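Chapter 4
Choosing a Hand-Held Teaching Kit

By the time most people open this chapter, they have already been shown a catalog. Somebody in purchasing has left it on the desk with a sticky note, or a sales representative has been through with a rolling case and a very pleasant manner, and the question on the table is whether the shop, the lab or the school ought to buy the thing. I have been on both sides of that desk, and I would like this chapter to be the conversation I wish I'd had before I signed my first order form.

In Chapter 3 we looked at robots that are taught by moving the robot itself, joint by joint, or by steering it from a second arm. Both ways work, and both ask you to have a robot free while the teaching goes on. The kits in this chapter take another road. The person holds the gripper, does the job by hand, and the movements are recorded and used later to train a machine. The robot can be in another building, or still on order, and many small firms find that a great relief.

Our running case is the Sulo, a paired kit sold by Netetti to workshops and teaching labs. I chose it because it is middling in nearly every way – neither the cheapest on the market nor the one with the longest list of extras – and because Gunhild Toft, who ran the trial at Larnthorpe that we will follow through the rest of the chapter, kept wonderfully thorough notes and was generous enough to let me read all of them, coffee stains included.

The Larnthorpe trial began in August with household objects. Toft had wanted to start with machine parts, which were what she would be handling in the end, but her colleague Mared Lougher talked her out of it. Parts are all much alike, Lougher argued, and you learn very little about a gripper by picking up the same bracket all morning. A drinking cup, on the other hand, is smooth, it is round, it has a lid and often a straw that must be kept out of the way, and it has to be held upright over the place where it is going. So cups it was, along with a good many other things out of the kitchen cupboard.

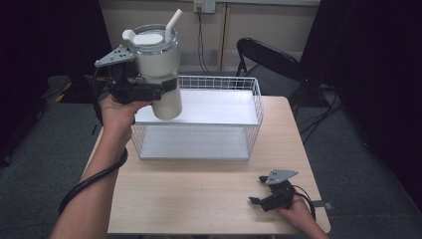 Figure 4.1. Two hand-held grippers in use, one holding a lidded tumbler above a wire basket and the other resting on the table.

Notice the grip around the middle of the tumbler in Figure 4.1. We will come back to it in Section 4.3, where we talk about finger shape and what a maker means (and sometimes doesn't mean) by "holds round objects." Notice the cables, too. A cable that runs down the forearm is a small matter for the first few minutes and a larger one after lunch, and Toft's notes return to it again and again. "Ask the seller to let you work a full session," she wrote, "and then ask how your wrist feels." I have never seen that line in a brochure, and I think it ought to be in all of them.

There is also the matter of what you are paying for. A kit such as the Sulo comes as 2 grippers, their cables and a year of software, and the software is where the price tends to creep. Larnthorpe was offered a starter plan covering 1000 recordings. That sounds like a great many until you learn that Toft's team threw out their first 50 while they were getting the hang of things, and that those still counted toward the total. Ásdís Stougaard, who looked after the budget, wrote to Netetti and got them restored, but she did have to ask. Section 4.4 goes through a typical service agreement clause by clause, and I would urge you not to skip it, dry as it looks.

As you read, please keep your own work in mind. A kit that suited Larnthorpe may be quite wrong for a bakery or a hospital store room, and the other product we will meet, from Hedegaard, was built for heavier goods and makes different bargains.

Before You Read On

Write down one task from your own workplace that takes a person less than 20 seconds and uses both hands. Note what is picked up, where it is put down, and what would count as a mistake. Keep the page handy, as you will need it for the worksheet at the end of Section 4.2.

4.1 What Comes in the Case

Let us begin with the parts you can hold, and leave the software for later. When the Sulo arrived at Larnthorpe, Toft laid everything out on a bench and checked it against the packing list before plugging anything in. I recommend the same to you, however eager you may be to get started.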